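Open day, hand gripper table. How to set it up, run it and pack it away. Written fast for whoever has the table on Friday. If you did it last time, skip to "Running a turn", that part changed.

## What it is

Visitors pick up household stuff with the two hand-held grippers and put it in the fabric bin. Camera on the gripper records. Afterwards they see their own recording on the laptop and we show how the same kind of recording gets used to teach an arm. That's the demo. The arm itself (the Netard one) is in the other room with Arne, don't promise people they can touch it.

A turn is 3 minutes with the talking. The whole slot is 30 minutes, so don't let one kid have four goes.

## Bring

- both grippers, left and right, check the tape on the handles
- charger and the long cable
- laptop, the Andier one, NOT the old one (battery)
- spare finger pads, small screwdriver
- tablecloth with a pattern
- fabric bin
- objects, see next section
- wipes for the handles
- sign-up sheet, pens

Detlef has the key to the cupboard. Ask him before lunch, he leaves early.

## Objects

Soft packs work best. Wipes packets, snack bags, anything that gives a bit when squeezed. They forgive a bad grip and they don't break when dropped. Bright printing helps people find them again in the recording.

Don't use:

- glass. A jar can stand at the back of the table as clutter, fine, but no one grips it
- anything opened and still full
- very shiny black stuff as the only object, tracking goes odd on it
- eggs. (Yes.)

Put out 5 at most. More than that and people start stacking them and the turn never ends.

Clutter behind the work area is OK and even wanted. A fan, a plush toy, a board leaning on the wall. The recordings we train on come from ordinary rooms, bedrooms, kitchens, and a clean white table teaches very little. Knut likes to tidy it all off. Please stop him.

## Setting up

1. Table against a plain wall if there is one. Leave room to stand in front, both arms have to move freely.
2. Cloth on, pull it flat. Folds catch the fingertips.
3. Bin on the right, near edge of the table. Rim open. If it flops, put a crumpled plastic bag inside, holds the shape well enough.
4. Objects in the middle, a hand's width apart. If they touch each other, beginners grab two.
5. Turn off any fan pointing at the table. Light packs slide, and the cloth lifts.
6. Grippers on, wait for the light. Squeeze each one fully closed, then fully open. Needs doing every time you switch on, otherwise the opening width in the recording is wrong and there's no fixing it later.
7. Look at the preview. Round picture with dark corners is normal, that's the lens. If it's blurry wipe the lens with the cloth in the lid pocket, not your sleeve.
8. Cables off the floor or taped down. All of them.

Room light: ceiling light on, curtains half. Direct sun on shiny packaging gives white patches and you can't see the print anymore.

## Running a turn

Show it once yourself. Slowly! Everyone goes too fast after they've seen you go fast.

Say this, more or less: squeeze to close, let go to open, look at the object and not at your hand.

Then let them do it:

1. Both grippers start at the near edge of the table, open.
2. Press record. Say "go".
3. Come in over the object from the front. One pad on each side. On a floppy pack take the stiffer part, mostly the lower edge or a side seam.
4. Squeeze until the pad ribs bite, then stop. You don't need more. Kids crush it, let them, it's a packet.
5. Lift. It will tilt. Tilting is fine and we keep those.
6. Over to the bin, open, let it drop. Don't push it down with the fingers.
7. Back to the near edge, open. Stop recording.

The second gripper: it can steady a neighboring pack, or just wait. What it shouldn't do is hang in front of the other one's camera. Most common mistake by far. If someone only wants one hand that's ok, put the left one down *outside* the view and say so in the notes field.

Dropped object: keep recording, let them pick it up again if it's on the table. If it's on the floor, stop, start over.

Changed since last time: no more timing people. Annelore had two dads racing and one linkage got bent.

## Things visitors ask

**Why isn't there a robot on the table?**
The person is doing the robot's part. The fingers are the same as on the arm, so what the camera sees here is close to what it sees there. Takes a minute to explain, point at the fingers while you do.

**Does it record my face?**
Camera looks at the table. It can still catch people standing opposite, or in a mirror, so keep the far side clear. We ask before saving anything and delete on the spot if they say no. Sound is off.

**How many turns does the arm need?**
Depends on the task. Say "a lot more than today" and send them to Arne.

**Can I buy one?**
No. Anneliese has the Schwerdtfeger leaflet for the parts, give them that.

## When it goes wrong

- *Gripper won't close all the way*: something in the linkage, usually a thread from the cloth. Power off, pull it out. Check the pivot pins while you're there, if one stands out push it back in.
- *Pad slipping*: wipe it, skin cream. Still slipping, swap the pad, they wear smooth at the tips.
- *No preview*: cable. Then cable again. Then restart the laptop.
- *Left and right swapped in the file*: you switched them on in the wrong order. Right one first. Write it in the notes and carry on, it can be renamed.
- *Disk full*: delete test recordings in the folder Nalluveck_test, nothing else!!

## Packing up

Grippers off, wipe the handles, close them before they go in the case (open ones get sqashed). Copy the recordings to the drive before anybody shuts the laptop. Count the pads. Cloth gets shaken out, bin folds flat when it's empty so empty it. Objects go back in the box, burst ones in the trash.

Return the key to Detlef or put it in his tray.

## Grip to aim for

Yellow pack, one pad against the left side, the other low down on the right. Pack leans and it's still a good grip. Pink wipes packet next to it, bin to the right with the rim within easy reach. Plenty of clutter at the back of the table. 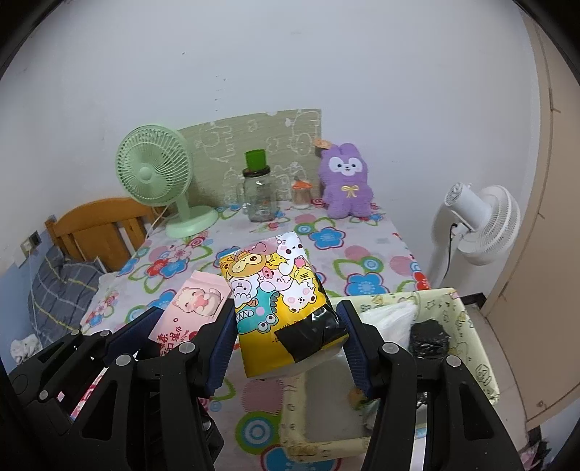 *Page last changed: January, by Knut*

Still to do: the 4 spare pads need labels, left and right. Corections to Knut please, don't edit the printed copy.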